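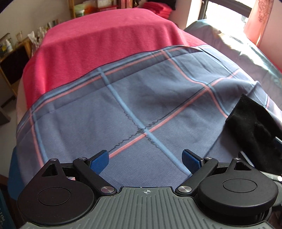

Figure 1. Bed, with gripper in the foreground.

Looking for the Long-nosed Potoroo at Jonden Creek: Project Report
Emmett Castellanos
Supervisor: Vilém Vondráček
Submitted 1/21/22

1. Background
The long-nosed potoroo was last recorded at Jonden Creek by a bushwalker whose entry in the hut logbook reads, in full, "potoroo?" My project set out to remove the question mark. Potoroos are small, mostly nocturnal and fond of dense understorey, so a failure to see one on a walk says very little about whether they live there.

2. Methods
I set motion-triggered trail cameras at two sites, Allen Gully and the Martinelli fire trail, and left them running for 60 nights from early May. Cameras stood at least 200 m apart and were strapped to trees at knee height. Each faced a bait of peanut butter, rolled oats and vanilla essence in a vented PVC canister. It smells much better than the hut.

Photos were sorted by hand. An animal was counted again only if half an hour had passed since the last photo of the same species at that camera. I had planned to use the Curkance sorting software, but on the trial batch it labelled a fern as a wallaby with great confidence, and I went back to the spreadsheet.

3. Results
The cameras took 1,336 photos. Most were of grass moving. Swamp wallabies and brushtail possums turned up at both sites, and one possum at Allen Gully worked on the canister until the strap gave way.

Two photos from the fire trail show a small, hunched marsupial facing away from the camera. Vilém thinks potoroo. The museum's reply was "potoroo or bandicoot", and the tail, which would settle it, is behind a log in both.

4. Discussion
The question mark stays for now. Two uncertain photos are not a record, and I haven't entered them as one. Hair tubes would have helped, as guard hairs can separate potoroos from bandicoots under a microscope. I'd also clear the grass in front of each lens – a step recommended in the manual, on a page I read in the second month.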